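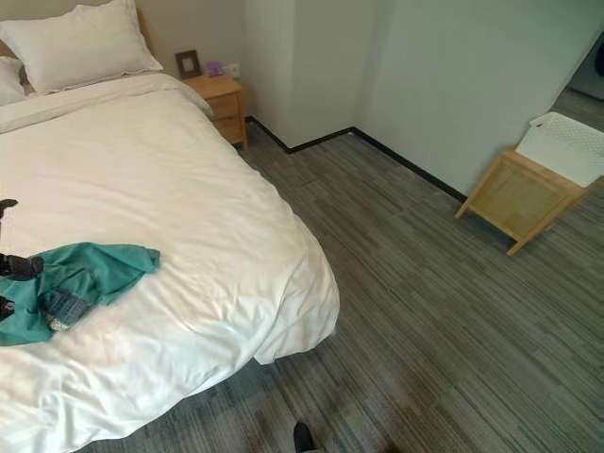
Bedrooms in Broltlow accommodation are to be made up to the same standard on every change of occupant. The procedure set out on this page applies to single and double beds and should take one person no more than 17 minutes, including the surrounding floor and furniture. Most of that time is spent on the duvet. A cover may lie smooth near the pillows and still be creased and bunched at the near corner, where it hangs over the side, and it is this corner that should be checked last.

Before you start

Collect one fitted sheet, one duvet cover and two pillowcases from the linen store. All bed linen supplied under the Emance contract is white. Staff at Praltetport should take linen from the lower shelves, as the upper shelves are reserved for July stock.

Making the bed

Strip the bed completely and place used linen in the laundry sack. Do not put it on the floor.

Fit the sheet at the two head corners first, then at the foot. Pull it flat and tuck any spare fabric beneath the mattress.

Turn the duvet cover inside out, reach through to the two far corners and take hold of the duvet through them. Shake the cover down over the duvet and fasten the open end.

Lay the duvet with its closed end towards the pillows. Stand at the foot of the bed and draw both lower corners towards you at the same time. Walk to each side in turn and smooth from the middle outwards. The overhang should be equal on both sides, to within 3 centimetres, and should not touch the carpet.

Place the pillows side by side against the headboard, with the open ends of the pillowcases facing away from the door. Where a case has a flanged edge, press the flange flat with the hand.

Bedside furniture

Wipe the top of the nightstand and the front of each drawer with a damp cloth. Personal items such as picture frames and small boxes should be lifted, wiped beneath and returned to the same position. Drawers are not to be opened while a room is occupied. Keep wall sockets dry and use only a dry cloth near them.

Floor

Vacuum the open carpet first, followed by the edges along the skirting board and the area under the side of the bed. On carpet tiles, make two passes at right angles. Report any lifted tile to the Gkikas maintenance desk on extension 300.

This procedure was last reviewed on 16th March.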